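Grip pads, cables and a bad offset

26/08/2026

Quick one, coffee's going cold. Spent most of the day on the left arm again. The wheelchair job, for anyone just joining – two arms, one chair, both push handles.

Problem was drift. Left gripper closing a touch late, so the right one had hold of its handle first and the chair would twist. Tiny twist. Enough to trip the force limit though, and then everything stops and you get to walk over and reset it. Again.

Checked the log, 293 stops since July. Embarrassing. Nusrat Bepari had been telling me for weeks it was the cable and I kept blaming the software. She was right. The outer loop was pulling on the wrist at full reach, just a bit, and the zero had wandered off with it.
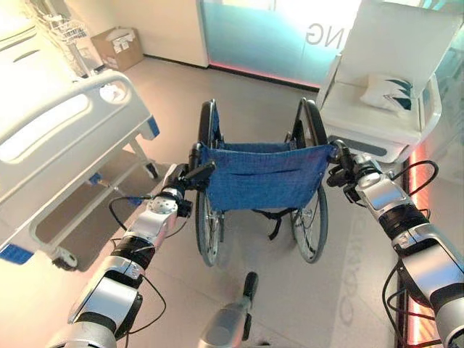
So, new routine. Arms out to the handles, grippers shut, power down to hold, then go round the cables by hand. Any that feel tight get another bit of slack and a fresh tie. Not too much slack or it finds a wheel. Ask me how I know.

Then re-zero, left first. The Gritia tool wants up to 710 samples per joint and it is slow, dont touch anything while it runs. I leaned on the chair at the halfway mark and had to start over.

Grip pads next. Old ones had gone shiny so I swapped both sides, wiped the handle grips too. Pascal Boyer says every 600 cycles for pads. I'd been going by feel, which explains alot.

Ran it slow after that, then normal speed. No twist. No stops either, but it was only a short run and I'm not calling it fixed.

Still to do – the joint cap screws want checking with the proper driver, mine is rounding off. And somebody has to write the cable routine down somewhere better than this blog. Probably me. Tomorrow.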